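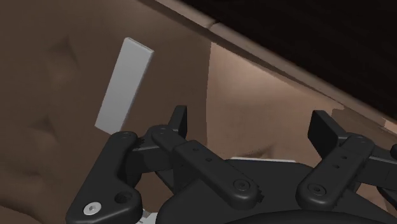 *White block, tilted, and the black gripper*

**Ticket 105 – asset declaration form stuck at "pending"**

Hi, Yuzhen again from the Vundanberg ethics office. Manju Kashyap filed her declaration Wednesday and it still says pending! I re-sent it from my login – same thing. Page 8 (property held abroad) shows 88% and won't go any higher, even with every box filled in.

**Update:** Yogesh cleared the empty "spouse's shares" row and we're at 100. Still no receipt number though, so please keep this open.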